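# Unit 4: Brick Bonds and Curved Walls

Course notes, Building Materials I. Instructor: Siriporn Chaiyaporn. Read before the Thursday lab. 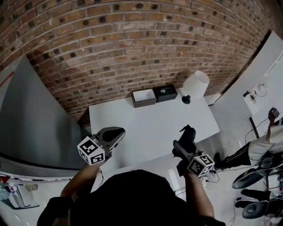
A bond is the pattern in which bricks are laid so that the vertical joints in one course do not line up with those in the next. Unit 3 covered the straight wall. These notes extend the same rules to walls that are curved in plan.

## 4.1 Terms

- **Stretcher:** a brick laid with its long, narrow face showing.
- **Header:** a brick laid with its end showing.
- **Course:** one horizontal row, including its bed joint.
- **Perpend:** the vertical mortar joint between two bricks in a course. Some texts call it a head joint.
- **Wythe:** a vertical section of wall one brick thick.

The lab uses "perpend" throughout. Use it in your reports.

## 4.2 Geometry of the curve

A standard brick is straight. When straight bricks are laid on an arc, each perpend becomes a wedge, narrow on the inside of the curve and wide on the outside. The amount of taper depends on brick length, wall thickness and radius.

Let R be the radius to the inner face, t the wall thickness and L the length of brick along the inner face. Let j be the joint width at the inner face. The outer joint width is approximately

 J = j + (L + j) × t / R

All quantities are in the same unit. The approximation treats the short chord as equal to the arc, and it is good enough for any radius used in this course.

**Worked case.** L = 188 mm, j = 8 mm, t = 90 mm, R = 2,205 mm.

 J = 8 + (196 × 90) / 2205
 J = 8 + 8
 J = 16 mm

A joint of 16 mm is wide for general work. It can be accepted on a face that will be covered, but it should be avoided on an exposed face. The options are to increase the radius, shorten the unit or change the brick.

## 4.3 Choice of bond

Header bond is the usual choice for tight curves. The exposed length of each unit is about half that of a stretcher, so the face follows the arc more closely and the taper per joint is smaller. Note that a header wall is thicker, so t must be changed in the formula along with L.

Stretcher bond is suitable for large radii. On small radii the face shows as a series of flats, and the corners of alternate courses project past one another. The fault is called overhang and is most visible in low side light.

Purpose-made radial bricks remove the taper. They cost more, and the radius has to be fixed before the order is placed.

## 4.4 Setting out

1. Fix a center pin and check that it is plumb.
2. Attach a trammel cut to the inner radius.
3. Lay the first course dry and adjust the perpends.
4. Lay in mortar, checking each brick against the trammel.
5. Check plumb at not less than three marked points per course.

Do not use a string line on a curve.

## 4.5 Problems

1. Repeat the worked case with R = 4,410 mm.
2. Find the smallest R that keeps J at or below 12 mm, with L, j and t unchanged.
3. Explain why overhang increases as the radius falls. Include a plan sketch of two courses.

Hand in problems 1 and 2 to Osaze Obi. Problem 3 will be discussed in lab, Room 41.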